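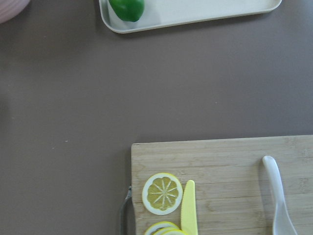

How do I stop rust coming back on an old kukri blade?

Posted by Tamer Nimri

Bought a kukri at the Trirklow arms fair in May, sold to me as late Victorian, no markings I can find except a bit of a stamp near the bolster that's too worn to read. Paid 962 for it with the scabbard and one of the little knives (other one missing). Dealer had it covered in thick brown grease. I cleaned that off with white spirit, oiled it with ordinary 3 in 1 type stuff and put it back in the scabbard.

2 months later, orange freckles all down one side. Took them off with fine wire wool and oil, back in the scabbard, same again. Same side each time. Dont want to polish it bright and kill the value. What am I doing wrong and what do people use? Also is the handle meant to move slightly?

Edem Addo

It's the scabbard. Stop keeping it in there. Old leather holds damp, and the tanning leaves acids in it which get at steel. Same side every time because that's the side lying against the leather, I'd bet.

What I do – wipe down with acetone to get all the old oil off, gloves on from then, then a thin coat of microcrystalline wax. Warm the blade a bit first with a hairdryer, not hot, just so the wax spreads. Leave it ten minutes, buff with an old cotton T-shirt. Then another coat. Mine get done twice a year and I've had no new rust on anything, including a kora that was in a right state when I got it.

Keep the acetone well away from the handle, it will strip any old finish off the wood or horn.

Store blade and scabbard next to each other, not together. Acid-free tissue round the blade, drawer or box, a silica gel pack that you remember to dry out now and then. If you want to display it in the scabbard do it for a weekend and then take it out agian.

No more wire wool. It leaves tiny scratches and they rust first. For loose orange spots use oil and a bit of soft brass or copper, edge of an old coin will do, rub gently and stop when you hit the dark stuff. Dark brown or black is stable, leave it.

Handle – slight movement is common, the tang is set in a natural resin called laha and it shrinks. Don't put epoxy in it!! If it gets worse ask someone who restores them.

grarolora_blades

wd40 is fine, used it for years. spray it and forget it

caltia

Agree on the wax, not on the WD40, it's gone in a few weeks and then you're back where you started. If you can't get wax a thin smear of plain petroleum jelly does the job, just picks up dust. Also 962 seems high for one with a knife missing, mine was 6 years ago mind, from Cunha's, and both little knives were there. Any chance of a photo of the stamp? Try it with a torch held low from the side, sometimes you can get a letter or two.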